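Gripper Comparison in Simulation: Dredard and Florau
Jiahui Dong, Ruwan Gazi, Kwan-ho Ko

3.2 Clutter trials

Both grippers were mounted on the same simulated arm and run with the same controller. Each gripper made 400 attempts in each of four cluttered layouts. Closing speed was fixed. Wrist camera frames were saved at the moment of finger closure, and 3830 were kept after duplicates were removed.

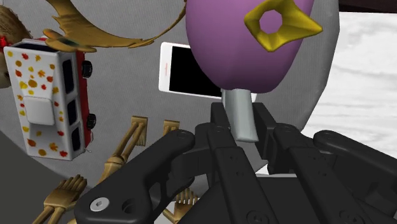

3.3 Scoring

An attempt counted as a success if the target stayed between the fingertip pads for three seconds after the lift. Contact with any other object was logged separately and did not change the score. With narrow handles, the gripper's own linkages can hide nearby objects from the wrist camera, so contacts were read from the simulator log. Xinyi Yu checked the log against the saved frames for one layout.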